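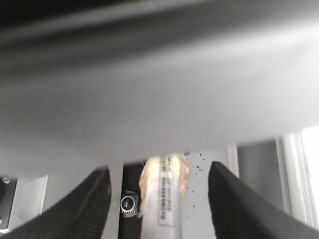
## 4. Fitting the Kamura under-sink filter

Read all of section 4 before turning anything off. Allow the best part of a morning if the pipework is old. Section 3 (choosing a spot) should be done by now -- if not, go back.

Covers the two-stage unit only. Single-stage owners skip steps 7 and 8.

### 4.1 Before you start

In the box:

- filter head with bracket
- sediment cartridge (white label)
- carbon cartridge (blue label)
- feed valve, 15 mm
- tubing, one coil
- small tap, washer set, back nut
- 3 spare O-rings in a bag. Keep the bag.

Not in the box: adjustable spanner, drill, 12 mm bit for the tap hole, PTFE tape, towel, bucket, torch. Sharp knife or a proper tube cutter. Scissors squash the tube and it wil leak.

**Caution:** cold water only. The head is not rated for hot. Check which pipe is which by running the hot tap for a minute and feeling both pipes. Don't trust left and right.

**Caution:** not for use on an untreated well or rainwater tank. See section 9.

### 4.2 Feed valve

1. Turn off the water at the stopcock. Open the kitchen cold tap, let it run out, leave it open.
2. Bucket under the cold pipe. Towel as well.
3. Undo the flexible hose where it meets the cold pipe. Hold the pipe still with a second spanner if you have one.
4. Fit the feed valve in between. Washer goes in the hose end, flat side down. Hand tight, then a quarter turn.
5. Close the little lever on the valve (lever across the pipe = closed).
6. Turn the stopcock back on, slowly. Close the kitchen tap once it stops spitting. Look for drips. Dry everything with the towel and look again.

Note: if your pipes are the older Nilberg push-fit kind, the valve in the box won't go on. You need the adaptor, part 168, sold seperately. Don't try to make it fit with tape.

### 4.3 Head and cartridges

7. Screw the bracket to the side of the cupboard. Leave a hand's width clear underneath or you'll never get the cartridges out. Chipboard sides: use the short screws, the long ones come through.
8. Wet the O-rings with a bit of water. No grease, no washing-up liquid. Sediment cartridge goes in the IN side, carbon in the OUT side. Push up, turn right until it clicks.
9. Cut the tubing square. Push it into the fitting until it stops, then push again -- there are two stops and the first one is only the grip ring.
10. Pull gently. If it moves, cut the end fresh and redo.

Leave slack in the tube. Wide bends. A kink halves the flow and is the usual cause of "it's broken" calls.

Cupboards from the Putulwood range have a false back panel. Mount on the side only, the back won't hold the weight once the unit is full.

### 4.4 The small tap

11. Choose the place. Check underneath first, with the torch. Bowl clips and the overflow pipe are the things people hit.
12. Drill. Stainless steel sinks -- slow speed, drop of oil, light pressure. Stone or ceramic worktops need a different bit, and a fitter is the better choice.
13. Rubber washer on top, plastic washer and back nut below. Line up the spout before the last tighten.
14. Push the tube from OUT into the tap stem. Same two stops as in step 9.

### 4.5 First flush

15. Open the small tap fully, then open the feed valve halfway. Air comes first, quite noisy. Then grey or black water. Carbon dust, harmless, don't drink it.
16. Run for 30 minutes. Throw it away or put it on the garden, but not in a fish tank.
17. Close the tap, feed valve fully open. Leave for an hour with dry kitchen paper under every joint.
18. Paper dry? Done. Paper damp, go to 4.6.

Cloudy water for the first few days is air. It clears from the bottom of the glass upwards. If it clears from the top down, that's carbon, flush again.

### 4.6 Leaks

| Where | Try this |
|---|---|
| Feed valve, hose side | Washer missing or doubled up |
| Top of cartridge | O-ring twisted. Water off, take out, wet, refit |
| Push-in fitting | Tube not cut square, or only at first stop |
| Under the small tap | Tube into stem again, then back nut |

Still leaking: close the feed valve. The kitchen tap works as normal with it closed, so no rush.

### 4.7 Changing cartridges

Carbon cartridge is good for 2,244 litres. Sediment the same, sooner if the flow drops. Write the date on the label with a marker, and the same again on the inside of the cupboard door.

Away for more than a week -- close the feed valve, and flush for a few minutes when you get back.

Replacements from Kamura or from any Tănase spares counter. Take the old one with you, the short and long versions look alike on the shelf and only one of them clicks.

Section 5 covers the optional fridge line.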